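**Kutero opens Morkita app catalog to outside developers**

March 27, 2025

Kutero today opened submissions to the Morkita app catalog, its software store for tablets and handheld terminals. The catalog holds 2,256 apps, of which 103 were added during the closed test.

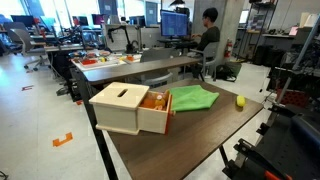

## Submission terms

Developers may list up to 300 builds per account. Each build is scanned for undeclared permissions and must be signed with a Danladi key. Updates to an approved app skip manual review unless the permission list changes.

"Review time was the main complaint in the test, and we moved signing ahead of the scan to shorten it," said Serena Cirillo, catalog manager at Kutero.

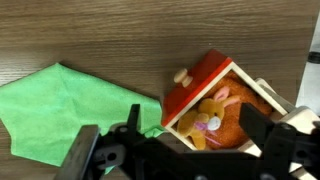
*Green cloth and wooden box on a tabletop.*

Paid apps require a verified payout account. Free apps do not. Crash reports are kept for the first 1,000 sessions of each build and can be exported as plain text.

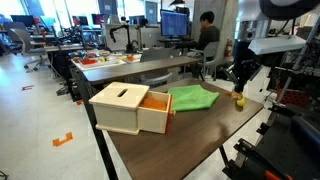
## Availability

The catalog client requires Morkita 4 or later. Older devices keep read-only access to installed apps.

Press contact: Detlef Buschmann, Kutero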